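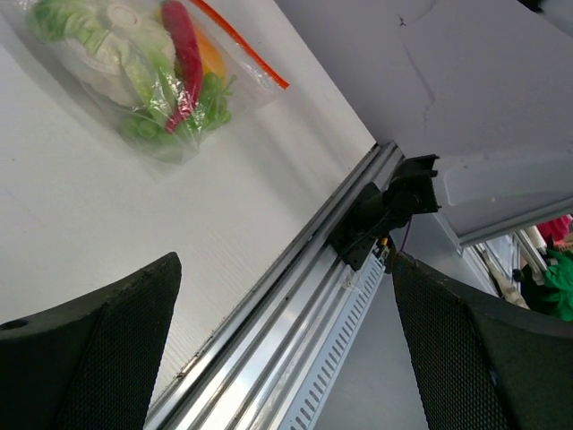 The Padport inventory ran to 44 sheets, and Hanneke Van Acker had reached sheet 30 when she came to the vegetables. The form wanted a category, a condition and a destination. She had been using three categories: keep, return, dispose. The bag was on the white tabletop with its red-orange zip strip running at a slant, and through the plastic she could make out the pale cabbage and the long red chilli lying across the middle. She wrote "play food, assorted, one bag" and left the category blank.

"You can't leave it blank," said Mieke Wouters, who was reading the sheets back. "Hillberg won't accept a blank."

"Then what is it?"

"Consumable?"

"It's a toy cabbage."

Mieke turned to the guidance notes. Consumables were items used up in the course of normal activity. Equipment was anything with a service life of more than one year. Display material was anything shown to visitors and not handled. The notes had been drawn up by Leemans for a chain of garden centres and had been applied to Padport without changes, apart from the logo.

"How long have we had it?" Mieke asked.

"It was in the cupboard when I started."

"So more than a year. Equipment."

Hanneke wrote "equipment". The next box asked for a serial number. She turned the bag over and looked through the other side, then turned it back. She wrote "none". The box after that asked for the date of the last inspection. She put May, the month in which she had washed the chilli in the staff sink after a child from the Fillov group had dropped it in the car park. She had dried it with a paper towel and put it back in the bag.

"Was that an inspection?" said Mieke.

"I looked at it closely."

"Outcome?"

"Satisfactory."

Mieke initialled the line. The last box was replacement value. They discussed the cabbage first, as the largest item, and settled on 6 for it. The chilli and the rest they put together at four – the greenery was hard to price on its own – and Hanneke entered 10.

She pressed the asset label on to the plastic, below the zip, and smoothed it with her thumb. One corner lifted where the bag was creased. She pressed it down again and held it there while Mieke took sheet 31 from the pile and read out the heading, which was "Chairs, stacking".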